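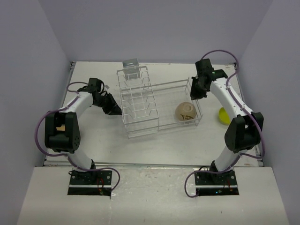 Demonstrationsaufzeichnung (Robotik)

Demonstrationsaufzeichnung, auch Vorführdatenerhebung, bezeichnet das Sammeln von Bewegungsbeispielen für ein lernendes Steuerungssystem. Ein Mensch führt die Aufgabe über den Roboter aus, mitgeschrieben werden Gelenkwinkel, Greiferöffnung und Kamerabilder. Ein Durchgang = eine Episode. Abzugrenzen vom bestärkenden Lernen, bei dem das System selbst probiert.

Aufbau
Meist ein oder zwei Arme an einer Tischkante, feste Kamera, neutrale Wände. Zweiarmige Plätze vor allem für Haushaltsaufgaben: Geschirr einräumen, Tuch falten, Deckel abschrauben. Beim Abtropfgestell aus Draht kommen die Greifer von zwei Seiten, etwa einer an der oberen Etage, einer über dem unteren Korb. Schalen liegen teils im Korb (auch umgedreht, Standring nach oben), teils daneben auf der Platte. Dünner Draht vor weißer Fläche gilt als schwierig für die Bilderkennung, ebenso durchscheinende Behälter.

Kabel laufen außen am Arm entlang und brauchen Spiel am Ellbogen. Zu kurz verlegt ziehen sie am Handgelenk, die Episode ist dann unbrauchbar.

Ablauf
Startstellung anfahren, Gegenstände auslegen, Aufnahme starten, Aufgabe ausführen, stoppen, bewerten. Zwischen den Episoden wird die Lage der Gegenstände verändert, sonst lernt das Modell nur eine einzige Anordnung. Fehlgriffe mit anschließender Korrektur werden je nach Projekt behalten oder verworfen. Dazu keine einheitliche Praxis.

Beispiel Gellus
Der Datensatz Gellus entstand am Standort Trurkthorpe unter Leitung von Markos Kouris. 139 Episoden zum Ein- und Ausräumen von Geschirr, davon 92 als gelungen markiert. Stand 21. September 2021. Der Vorläufer Brenness umfasste nur 50 Episoden und einen Arm, ein Gestell kam darin noch nicht vor. Die Aufnahmesoftware Renaud wurde für beide verwendet, seit Januar mit getrennten Zeitstempeln pro Arm. Ältere Dateien müsen vor dem Training umgerechnet werden.

Kritik
Langsam, teuer in Arbeitsstunden. Handschrift der Bedienperson schlägt durch: bei Gellus stammen 69 Episoden von derselben Person, das Modell übernahm deren Zögern vor dem Zugreifen. Übertragung auf andere Tische und anderes Licht oft schlecht. Vergleichzahlen fehlen bisher weitgehend.

Siehe auch
Imitationslernen, Teleoperation, Kinästhetisches Anlernen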